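Kellutdale refurbishment works

The Kellutdale refurbishment works is a computer repair and reassembly site on the Tolach industrial estate, run by the electronics recycling firm Tangen. It takes in office desktop computers at the end of their lease, tests the parts, and rebuilds machines for resale to schools and small businesses. The site is mainly known locally for bringing robot arms onto its assembly benches, a change that altered the duties of most of its bench staff.

Background

Tangen opened the works in a former packaging warehouse. For its first years all stripping and rebuilding was done by hand, with each technician taking a computer from delivery to final test. Output depended heavily on how many experienced people were on shift, and the firm had trouble filling evening hours. In its last full year of hand assembly the works rebuilt 3422 computers.

A trial with two robot arms began in November on a single bench. It was later extended to other benches, while a smaller Tangen site at Minurcombe kept to hand work.

Bench work

Tower cases are worked on lying on their side, with the side panel off. Small parts are set out in a grey fixture to the left of the case, so that each part is in a known position before the arms move. Processors are the most delicate items handled on the benches, as a slight knock can bend the contacts in the socket. The socket lever has to be raised before the chip goes in.

Open Dell cases on the bench at Kellutdale, with the processor waiting in its fixture to the left

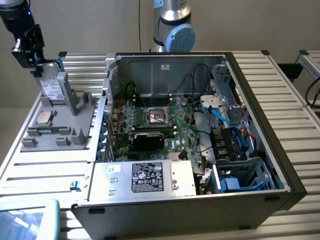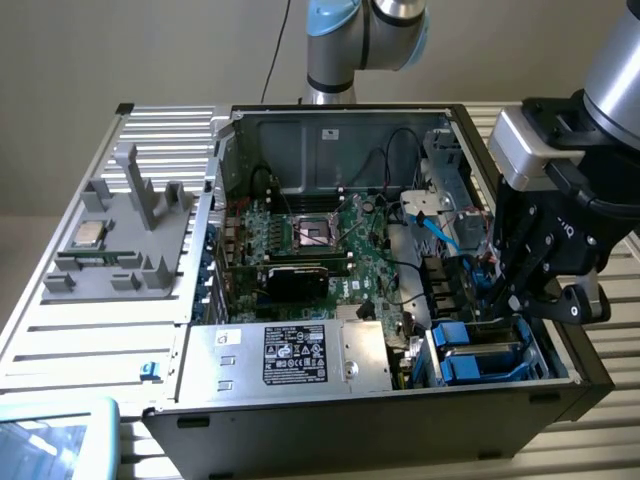
Cable routing, cleaning and fault finding remain manual. Staff also load the fixtures, check the seating of memory and cards, and decide whether a case with damage is worth rebuilding at all. Cases with bent brackets or missing screws are sent to a separate hand bench.

Effect on staff

There were 13 technicians at the works when the trial started. None were dismissed, but nine moved to different duties within the first year – mostly fixture loading, inspection and bench supervision. Two new grades were created, bench operator and cell technician, the second with higher pay and a training period of 200 hours.

Opinion among the staff was divided. Those who had suffered from wrist and shoulder strain generally welcomed the change, and the evening shift became easier to cover. Others objected that the work had been broken into short checks and that they no longer saw a computer through from start to finish. New starters were said to learn less about fault finding than before, and the firm answered this by giving each of them a period on the hand bench.

Working hours were also revised. Breaks had been taken individually, but under the new system they were tied to fixture changes. After complaints, an agreement dated July 20, 2022 restored individual breaks and gave operators the right to stop a bench without asking a supervisor.

See also

Computer recycling
Industrial robot
Job design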